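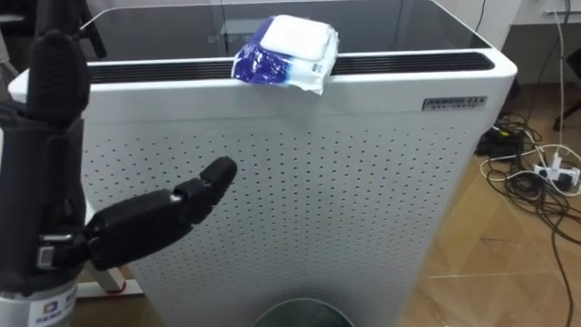

Moushumi Pathirana wrote to us that she had closed all her windows for the whole pollen season and still woke up every morning with swollen eyes, and she asked if we had any advice besides "stay inside." Her letter was the third of this kind in one month, so I decided to give this item to the subject of pollen at home.

I should say first that I am not a doctor. I am only a person who has sneezed in two countries. When I moved to Curkwood I believed I had left my allergy behind, because the birch trees of my childhood do not grow on our street. The first September taught me about ragweed. It grows behind the bus stop, along the old rail line and in every place where the ground was dug up and then forgotten.

What I have learned is that most of the pollen in my bedroom was carried there by me. It was on my jacket, in my hair and on the dog. Now the jackets stay on the hooks by the front door and I wash my hair in the evening, also when I am tired. The dog gets a damp towel over his back after the walk. He does not enjoy it, but he stands still. I also stopped drying the bed sheets on the balcony, and this was the hardest change for me, because my mother dried everything outside and I like the smell very much.

About windows, the people in our building do not agree. Aurélien Maillard on the second floor opens everything for 30 minutes late in the evening and keeps it closed for the rest of the day. His wife prefers the early morning. I tried both for two weeks each and I slept better with the evening, but my window looks to the rail line and theirs looks to the parking lot, so please make your own test. After rain I open at any hour.

An air purifier can help in the room where you sleep. Please read on the box for what size of room it is made, and do not push it behind a curtain or a chair where the air cannot pass. The filter must also be changed. I paid 54 dollars for my last one and I was not happy about it, but the old one was gray like a mouse. If you have a purifier with a washable first layer, let this layer dry completely before you put it back.

For the floor, I wipe with a wet cloth before I use the vacuum. A dry broom only moves the dust from one corner to the other. The rug from the bedroom is rolled up in the closet until the first frost.

The Prelwood library has a free pollen calendar on the table near the entrance. It covers trees, grasses and weeds, and it has space for your own notes. I write down the bad days with a pencil, and when I showed this to my doctor she found it more useful than my long explanations. If your breathing becomes difficult or you hear a whistle in your chest, please call your doctor and do not wait for the next newsletter.

The garden group will pull ragweed along the rail line again next month, before the plants drop their seeds. Gloves and long sleeves are needed, and if you are allergic, please let others do this job. You can bring lemonade to the gate at Gaillard Street at four in the afternoon.

122 shares
2 comments
Last updated in September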